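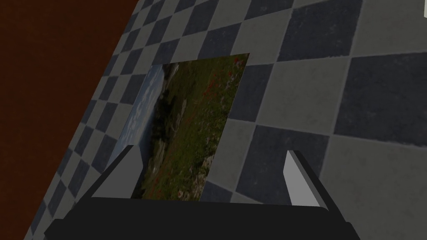 Kiva Print Handler
For photo labs and framing shops

Two-finger gripper for flat prints. Staff at the Indanley lab used to sort every order by hand, standing. They now load the trays, check color and deal with reprints – the handler does the lifting.

"My crew of 6 is still 6," says shift lead Lizeth Huanca. "We rotate between 3 stations and people sit down more."

Training takes 4 shifts. Spare finger pads ship from Lurberg.

Price: $1,514 per month, service included
Page updated 2019-09-12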